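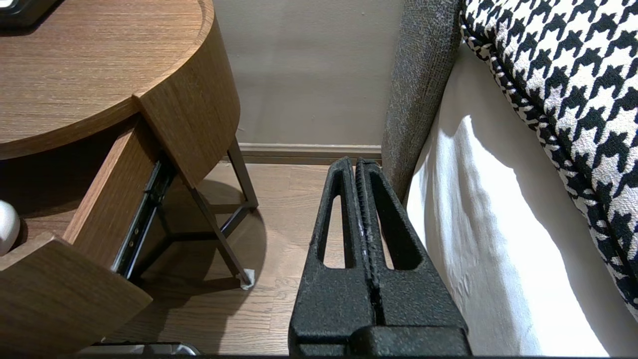

How do you teach a robot to tidy a bedroom?

A robot doesn't know what a drawer is. Someone has to show it. One way is to hold the robot's arm and move it yourself. The other way is to steer it from a distance with a set of controls. Both are called demonstrating.

Using your hands

Some arms can be set so their joints go loose. A person guides the arm to the drawer, closes the fingers on the edge and pulls. While this happens, the computer saves the angle of every joint, many times a second.

Using remote control

Veronica Mocanu teaches robots with a second, smaller arm. When she bends the small arm, the big one bends too. She also watches what the robot's cameras see. 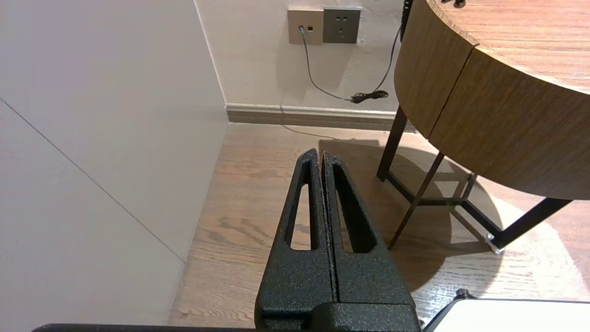
A camera near the fingers is good for close work, such as getting past table legs and cords. It can't see the whole room, so many robots have another camera higher up – a bit like having eyes in your head as well as on your wrist.

Why do it again and again?

One showing is never enough. The drawer might be open a little or a lot, and the light changes colour through the day. Veronica shows the same job from 7 different starting spots, 8 times each. That makes 56 showings. Then the computer looks for what they have in common.

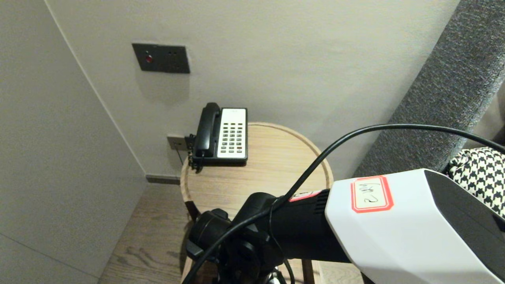 Try it at home

Ask a friend to close their eyes. Gently guide their hand to pick up a spoon and put it in a cup. Do it 3 times, then let them try alone.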